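Okstead Orchestra Library System – Set-up Guide
Section 6: Preparing a folder set for a concert

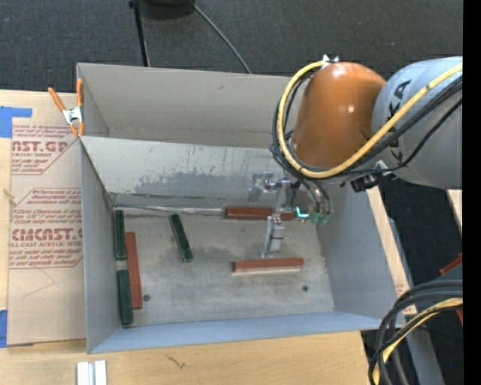

Before you start, make sure the conductor's score and all the orchestral parts have been entered in Plerkira. The catalogue holds up to 3000 works. If a work is on hire, enter it as a loan and fill in the return month, for example July. Loans with no return month will not appear on the overdue list.

1. Open the Concerts page and choose New concert. Type the name of the hall and the starting time.

2. Add the works in playing order. The overture comes first unless the conductor has asked for something else. You can drag a work up or down the list later.

3. Under Strings, enter the number of desks for each section. Plerkira allows two players to a desk. If a section has an odd number of players, tick Single last desk.

4. Check the wind and brass list against the score. Doublings such as piccolo or cor anglais are shown in brackets after the main instrument.

5. Choose Print labels. Each label carries the concert name, the instrument and the desk number. Use the Nument label sheet and load it face down.

6. Stick one label on the front of each folder, top right. Put the parts inside in playing order, with any encore at the back.

Note: Bowings are copied from the principal's part. If the principal changes a bowing after the folders have gone out, mark the work as Revised so that the other desks are told at the next rehearsal.

Note: A full set for a large symphonic programme can come to 235 parts. Print the labels in two batches to avoid a paper jam.

Caution: Do not write on hired parts in ink. Use a soft pencil (2B) and rub out all markings before return. Kariuki Music Hire charges for parts that come back marked.

Caution: Closing a concert locks the folder list. Wait until every folder has been handed in – for a Saturday concert, leave it open until the following week.

To bring back a closed concert, see Section 7.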